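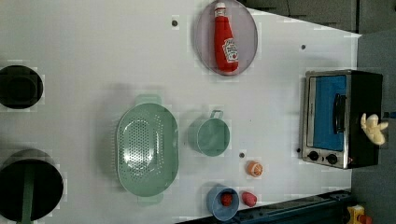
Play kitchen with a toaster oven and a plush ketchup bottle on a plate

Guides > Family > Cleaning and care > Play food and toy dishes

How to wash play food and toy dishes

My daughter has a box of play food which goes everywhere, also under the sofa. I clean it every 2 weeks in winter and less often in summer. It takes me one evening.

First, sort the toys by material. Hard plastic goes in one pile, fabric in the second, wood in the third. Anything with a battery stays apart.

Hard plastic: fill a bowl with warm water and a little washing-up liquid. Leave the pieces for roughly 6 minutes, then rub them with a soft brush. Check if there is a small hole at the bottom. Such pieces I only wipe, for the water stays inside and smells later.

Fabric and plush: read the label first. If it allows machine washing, put the toys in a laundry bag and choose the cold, gentle programme. If there is no label, wash by hand and press the water out with a towel — do not twist, the filling becomes lumpy.

Wood: wipe with a damp cloth and dry it at once. Never leave it in water.

Toys with batteries: take the batteries out, wipe the outside, and let the toy stand open until morning.

Dry everything on a rack, away from the radiator. Plush needs the longest time, so press it in the middle before you put it back in the box.

Written by Ashraf Abdel Hamid

Related guides
How to remove stickers from plastic toys
Washing a doll with long hair
Storing small toys in a small flat
How to mend a torn soft toy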